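Moving the Shop Out of the Spare Room

I have sold buttons and sewing notions online for six years, and until October I did all of it from the spare bedroom. The bed went first, then the dresser, and after that guests slept on the couch and I stopped inviting many of them. When the button drawers reached the window I started looking for a small office to rent.

I looked at three. The first was over a tire place in Flerton and shook whenever the compressor ran. The second was on Grabner Street, on the ground floor, with one window and a door wide enough for a hand truck. It was $560 a month with heat included. The third was cheaper, but the landlord wanted a two year lease and I didn't want to sign up for two years of anything. I took Grabner Street.

The moving part was easy enough. I own a lot of small things and very few big ones. The drawers came out of the cabinets and rode in the back of my car with towels between them. I got most of it done in one long day and went back the next morning for the cutting table. One drawer of shirt buttons tipped over on the off ramp and I was finding four-hole whites under the seat for a week.

Setting up took longer. At home everything had ended up wherever there was a gap, and I knew where it was because I had put it there. Zippers were behind the door. Bias tape was in a suitcase. When I had an empty room and could choose, I didn't know how to choose. I finally pulled my last 80 orders and wrote down what was in each one. Elastic was in more than half of them. Snaps came next, then plain buttons. The fancy glass buttons, which had the best shelf at home because I like looking at them, were in four orders.

So elastic is now next to the packing table and the glass buttons are in the far corner. I don't love it, but I walk a lot less.

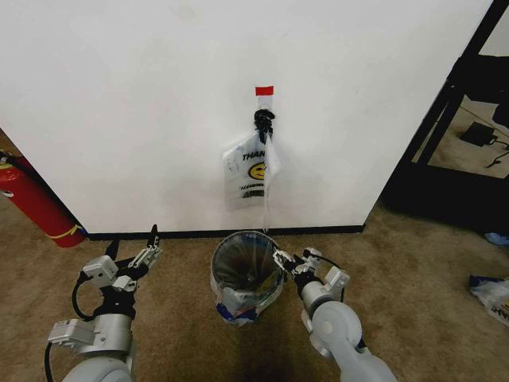 The packing table itself is a door on two cabinets. I thought about buying a real one and looked at the Gudetti benches, which are nice and have a rail underneath for paper rolls. I couldn't talk myself into the price. The door is the right height for standing and I screwed a yardstick along the front edge for measuring ribbon. If I were starting over I would make it a few inches deeper, since the scale takes up more room than I planned on.

I did spend money on labels. For years I wrote addresses by hand and told myself it was a personal touch. It was mostly slow, and twice a package came back because my sevens look like ones. The label printer is a used Zitis that I bought from a shop that was closing. It jams if you leave the roll in over a damp weekend, so I take the roll out before I go home. Apart from that I have no complaints. An order that took me nine minutes to pack now takes four.

Some things about working away from home I didn't expect. I have to remember lunch. I forgot it so often the first month that I now keep crackers and peanut butter in the cabinet under the scale. I also can't run down the hall at ten at night to check whether I have navy thread in the heavy weight. I check in the morning like a normal store. A few customers who were used to midnight answers asked if I was all right.

The rent bothered me more than I thought it would. A spare room feels free even when it isn't. I worked out that I needed 66 more orders a month to cover the office, and I wrote that number on the calendar and looked at it too much. November came in under. December was well over, and January was close enough that I stopped doing the math every night.

The inventory count is the other thing I finally got done. I had never counted the whole stock at once because there was no floor to do it on. I have 956 kinds of button, and I would have guessed half that. Many of them are down to three or four pieces, which isn't enough for a shirt, so I'm making those up into mixed bags and will list them next month at a flat price.

The spare bedroom has a bed in it again. My sister's kids have already used it, and they found two more shirt buttons in the closet.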